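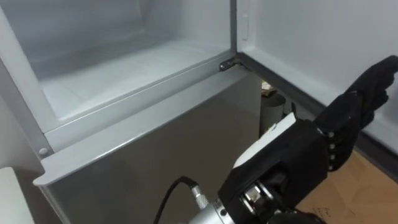 **Freezer won't stay frost free after moving house – seal or something else?**

Posted by Teresa Kaczmarczyk in Home & Kitchen

We moved to Grostmont in March and brought our old fridge freezer with us. It was fine for years. Now I get a layer of frost on the back wall within a week of defrosting, and the ice cream goes soft near the door. The dial is on 3, same as always. A repair shop quoted me $178 for a new door gasket, fitted. I don't mind paying if that's the problem, but I'd like to be sure first. The kitchen floor slopes a little toward the window, if that matters.

---

**Paula Stoica**

The slope matters. Get a level and put it on top of the unit, front to back and side to side. You want it tipped back very slightly so the door falls shut by itself from halfway open. Most have two screw feet at the front under the kick panel.

Then do the paper test. Shut a strip of paper in the door and pull. It should drag. Go all the way around, including the hinge side, and mark any spot where it slides out freely. If it's only loose in one corner, wash the gasket with warm water and dish soap, dry it, and warm that corner with a hair dryer on low. Gaskets get squashed in a move, especially if the door was taped. Mine came back after two tries.

If it's loose all the way around, replace it. You can do it yourself on a lot of models – mine was $50 for the part and pressed into a groove. Look up the model number first, because some are held by screws behind the lip.

---

**Chia-jung Yip**

had the same thing, it was a bag of peas stopping the drawer going all the way in

---

**Kristine Tolentino**

Agree with Paula on the level. Also check how close it is to the wall. Ours was jammed right up against it after we moved and ran all day. I pulled it out a couple of inches, vacuumed the coils and gave it until Friday before deciding anything. Didn't need the repair guy in the end.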